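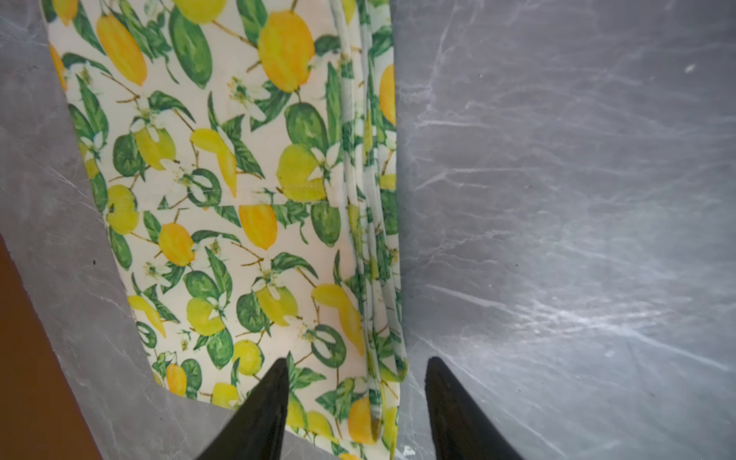 Can you be fined in Trirncombe for a rude sign in your own front yard?
Since Wednesday, the city has been free to try. The new yard display ordinance sets a $200 penalty for any sign that "a passerby of ordinary patience would find insulting," and leaves the matter of whose patience is ordinary to the code enforcement office.

The council passed the measure 5-2 after a hearing that ran past 11 p.m. and drew 18 speakers, most of them insulting.

The trouble began in January on Limitz Street, where a homeowner put up a hand-painted board comparing the council to a sack of wet laundry. A complaint was filed. The board was replaced by a larger one apologizing to the laundry. By the end of the month the city had logged 45 complaints, and copies of the second board were hanging in yards as far out as the Kröger feed store.

Supporters of the ordinance told the council they have nothing against free speech and would simply like less of it near the elementary school. Opponents handed in a petition with 856 signatures, which the clerk accepted and then asked to have resubmitted on the correct size of paper.

The city attorney's memo, released the afternoon of the vote, warned that the language "may invite a challenge" under the First Amendment. It runs to nine pages and uses the word "vague" in most of them. The council thanked the attorney's office for its work and voted anyway.

A challenge is already on the way. Stokik, a small legal group that takes speech cases, said it will ask a judge to block the ordinance before the first ticket is written. The group called the rule unconstitutional on its face and also badly punctuated.

Code enforcement has two officers, one of them part-time. The office said it will respond to complaints in the order received, after potholes.

The Limitz Street homeowner has meanwhile put up a third sign. It reads "No comment," and has drawn one complaint.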